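Attendance and Cabin Choice at Brurnell Summer Camp

Project report by Xiaoyan Zhong

I used two seasons of sign-up sheets from Brurnell. The first season had 616 campers and the second had 804. 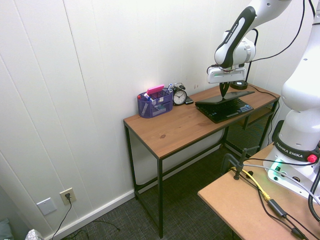 Returning campers were counted once per season. I left out 82 forms with no age filled in, all from the first season.

Most of the growth came from the day program at Carkura. Overnight numbers stayed nearly flat.
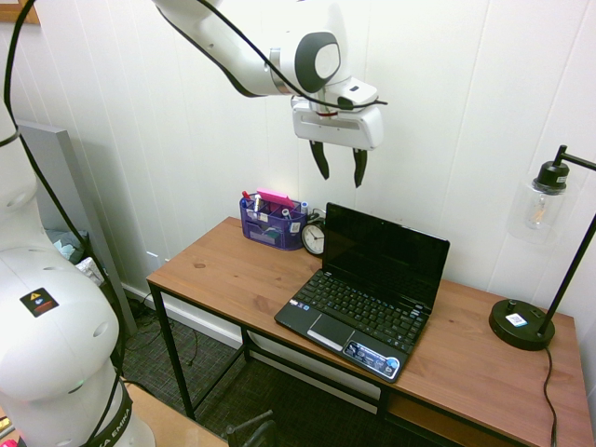 Parents were asked in November why they picked a session. Dates came first, then price. Swimming was third.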